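Reading the hotline log between Draltis and Esus

Draltis put the spring log of its military hotline with Esus online in July, and I have now been through all of it. The file is a plain table: time of call, who placed it, rank, length, and one line of subject. It covers 219 calls. The ministry's cover note calls the line "active and healthy." The table supports the first word better than the second.

Most of the calls are test calls. The duty desks ring each other at 10 in the morning, confirm that the line works, and hang up. Take those out and 55 calls are left with any subject at all.
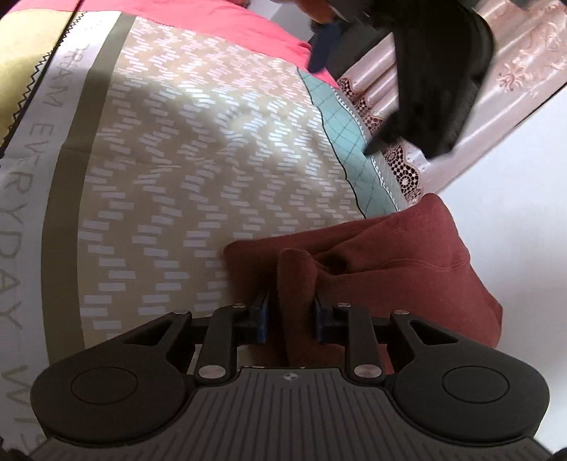
Maroon on the patterned bedspread.

Of those 55, only 11 were placed at the level of deputy minister or above. The rest were colonels talking to colonels, mainly over exercise notices and stray drones near the Gikuvthorpe crossing. I don't mean that as a complaint. Colonels have the maps in front of them and can move a unit back the same afternoon. But statements to the press are written from the senior calls, and those are the ones where the two sides can't agree on what was said.

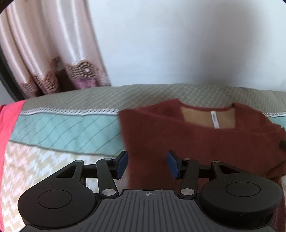
The red knit, laid flat.

The April call is a good case. Draltis reported that both sides had "agreed to reduce forward activity." Esus reported that its side had "taken note of concerns." Both texts came out within the hour. The log gives the subject as "border, general" and the length as around 40 minutes, which with interpreters on the line means perhaps half of that in real talk. No joint text followed – the hotline agreement doesn't ask for one.

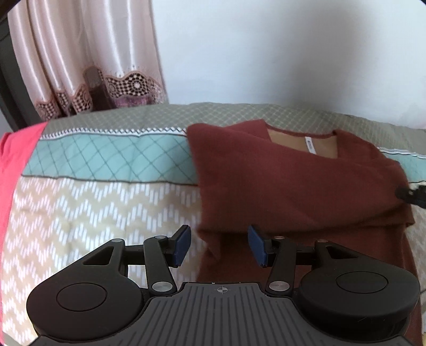

A joint text would be the cheapest fix. The Pringle protocol, which governs the naval channel between the same two countries, has required one since it was signed: two or three sentences, read back by the interpreters before the line closes. It takes a few minutes and leaves far less room for two stories. The land hotline was drafted later and dropped the clause. Someone presumably thought it slowed things down. I have the protocol printed out, and the clause itself is one short paragraph on the second page. It could be copied over by an exchange of letters, with no new treaty and no vote in either parliament.

The other gap is in the timing. No senior call in the log was placed while an exercise was under way. They all come after the closing notice has gone out. If the line is there to prevent accidents, the senior desks are using it at the wrong end of the week.

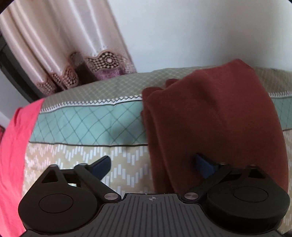

Oskarby wrote in under my last post that read-back would make ministers more guarded, and that a call with no agreed text is sometimes the only kind a minister will take. That may be true of the first call in a crisis. I would still want it for the second. The naval channel has the same ministers on it, and they do pick up.

Next I want to match the drone entries against the exercise notices. The Esus notices are scanned sideways, so it will take a while.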